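Stumau > Residents' Association > Minutes

Minutes: Open Day and Robot Demonstration
May 22, 2023 – taken by Edit Sárközi

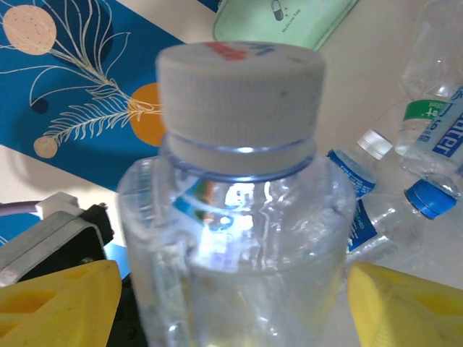 Did the visit cost the association anything? Brastard paid for the bus and the demonstration, and we paid for lunch.

1. Apologies
Received from the Nondov branch, which had been told the wrong entrance and spent the morning at a tile showroom. They report it was very good.

2. Matters arising from January
The January minutes were approved, minus the paragraph on parking. Dénes Orbán asked that the paragraph be kept somewhere. It will be kept somewhere.

3. Report on the open day at Brastard
Dénes Orbán reported. There were 28 members on the bus and a welcome speech lasting 11 minutes, during which the word "journey" was used freely. The demonstration concerned picking up household things of the sort a person with bad hands might want passed to them, a water bottle being the usual one. The arm has two yellow fingers and no opinions.

Mrs. Pap asked whether it could unscrew a cap. The engineer said that was a separate task. Mrs. Pap said that for her it was the whole task. The engineer wrote this down, or wrote something down.

A question on price was answered with a brochure. The brochure does not mention price.

4. Discussion
Members liked the patience of the thing. Several would sooner have the bus again. Edit Sárközi noted that the hall has a budget of 500 for equipment and that the kettle has a prior claim – carried without a vote.

5. Return visit
Brastard has offered to bring the arm to Stumau in exchange for a firm table and a socket. We have the socket. Dénes Orbán to look into the table.

6. Any other business
The parking paragraph was raised again. Lunch came to 700, including the soup that was sent back. Receipts to Edit Sárközi, please, on paper that can be read.

Next meeting in the small room, as the large one is promised to the choir.

We use cookies to remember your preferences. Accept | Manage settings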